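Clastovow opens its equipment planning program to small labs and workshops

TIMDALE, April 16, 2025 – I run Clastovow, a small shop that helps other small shops figure out what automation gear to buy, when to buy it, and what to leave in the catalogue. Today I'm opening up our equipment planning program to anyone in the region who wants in, and I've been told a press release is the way to do that. So I'm writing one, and I'm writing it the way I talk.

For a good while now we've only done this work for a handful of customers who already knew us. Somebody would ring up and say they'd been quoted for a robot arm, the quote was four pages long, and they didn't understand three of them. I'd drive over, we'd put the kettle on, and we'd go through it line by line. That's pretty much the whole program! We've just given it a name, a set of worksheets and a proper booking page.

The name is the Braltden Plan, after the street our workshop is on. Nobody could agree on anything cleverer.

What you get

When you join, we sit down with you for 3 sessions. The first one is at your place, and it's mostly me looking at how the work gets done now. I want to see the bench, the power outlets, the doorways (you'd be surprised how many quotes are for a machine that won't fit down the hall) and the spot where people stack things when they've run out of room. I'll ask what the job costs you today, in hours as well as dollars.

The second session is the budget. We build it in a plain spreadsheet that you keep. Every line has a colour: green for things you have a firm price on, yellow for a written estimate, and red for a guess. The first draft is always mostly red and that's fine. I'd much rather see an honest red line than a green one that somebody copied off a brochure.

The third session is the calendar. Equipment planning falls over on timing far more often than on price. You order the arm, the arm arrives, and the mounting plate is still sitting in somebody's inbox waiting for an approval. So we work backwards from the day you want the thing running, and we write down who has to say yes to what, and by when.

The fee is $680 for all of it, paid up front. There's no percentage of what you end up buying. We don't take commissions from sellers, so if we tell you to hold off for a year, it costs us nothing to say so.

What people forget to budget for

I've seen a lot of first budgets and the same gaps turn up over and over, so let me give some of it away for free.

Fingers are the big one. People price the arm, they price the controller, and then they treat the gripper as a single item that comes in a box and lasts forever. In practice you'll want different fingertips for different jobs. You'll want spares on the shelf. Somebody has to swap them over, and after a swap somebody has to check that the robot still knows where its fingers end. Put that time in the budget and give it its own line.

Cameras come next. A small camera up at the wrist is a lovely thing to have, and it gets right in close to the work. It's also going to be looking past its own gripper a lot of the time, at whatever surface you've put under it. Before you spend up on a fancier sensor, save a few pictures from the one you're being offered, with your own parts and your own bench, and have a look at them on a normal screen.

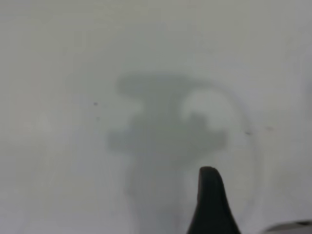 A wrist camera view, with one black gripper finger against a pale surface.

I like to go over pictures like that one with customers, because it gets us onto the things that should be in a quote and usually aren't. The finger is easy to pick out. The grey shape behind it is soft and blurry, and there's a faint round outline that could be the rim of something clear. If your work involves anything see-through, or pale things on a pale bench, write that on the first page of your request and ask the seller what they'd suggest. Then ask for pictures. Lighting, a different lens, a darker mat for the bench, a second camera mounted off to the side – any of those might be the right answer for you, and they sit at very different prices. A mat is lunch money. A second camera with its mount, cable and set-up time is a proper line item.

After cameras, it's people. I don't mean hiring. I mean the person you already have who is going to become the robot person whether they've agreed to it or not. They'll need training, and while they're at training their ordinary work still has to get done. Budget for both halves. If you can manage it, send 2 people, so the whole thing doesn't stop when one of them goes on holiday.

And then there's the dull stuff, which I could go on about all afternoon. Air supply. Floor fixings. A guard or a fence if your risk assessment calls for one. Network ports. Software renewals that are free in the first year and very much aren't in the second. Freight, and someone to meet the truck. Getting rid of the packaging! The last crate I dealt with took up our loading bay for the better part of a fortnight.

Leasing, buying and waiting

I get asked constantly whether it's better to lease or buy, and I don't have one answer. If the job you're automating is steady and you can see it carrying on for years, buying tends to be simpler and I'd lean that way. If you're still working out what the job even is, a lease or a short rental gives you room to be wrong. Read the return conditions carefully, though. I've read leases where drilling a single hole in the base plate made you the owner.

Second-hand is worth a look too. Just ask whether the licence moves over with the machine, and get the answer in writing.

Waiting is a perfectly good decision as well. A fair few of the plans I've worked on ended with the customer buying a better workbench, some decent lights and nothing else for the time being. They still have the spreadsheet, and when they're ready they'll start from there.

Working with Rutkowska

We're also teaming up with Rutkowska, the fabrication workshop across the yard from us, for the parts of a plan that need something made. They do brackets, adaptor plates, bench frames and custom fingertips, and they'll quote on your drawings or help you get some drawn up. You don't have to use them. They're quoting under the same rules as anybody else, and I'll put their number in the spreadsheet next to whoever else you've asked. But they're close by, and I can walk over and ask a silly question on your behalf, which has saved me a lot of emails over the years.

Rutkowska has set aside part of its test area for our customers. You can bring along a box of your own parts, lay them out on a bench and try a gripper on them before you commit to one. Please do bring the awkward ones. Everybody brings their nicest, cleanest sample and then wonders why the real thing went differently. Bring the clear ones, the shiny ones, the ones with the label half peeled off.

Who it's for

Small labs, workshops, food producers, packing sheds, schools with a technical program, anybody who is thinking about a first or second piece of automated equipment and would like some company while they do the sums. You don't need an engineering background. You do need to be able to tell me what you want the machine to do, in ordinary words, and be willing to change your mind a bit once we've measured things.

If you already have a planning department, you probably don't need us, though you're welcome to borrow the worksheets.

Dates and places

The first intake starts in June. We have room for 8 customers in that round, and I'm keeping it to that so I can do the site visits myself. Bookings are open now through the Clastovow website, and there's a short form to fill in. It asks what you make or test, what you're thinking of buying, whether you've had any quotes yet, and how soon you'd need the equipment working. If you don't know, put "don't know". I can work with that.

If the June round fills up, we'll start a waiting list and I'll let people on it know as soon as we've settled on the next one. The blank worksheets, including the budget with the coloured lines, can be downloaded from the same page without signing up for anything.

About Clastovow

Clastovow is an independent equipment planning business in Timdale. We help small organisations plan, budget for and schedule purchases of robots and other automated equipment. We don't sell equipment.

Media enquiries

Please use the contact form on the Clastovow website and choose "media" from the menu. It comes straight to me. I'm happy to chat about any of this, and if you'd like to visit the workshop, let me know beforehand so I can clear a chair.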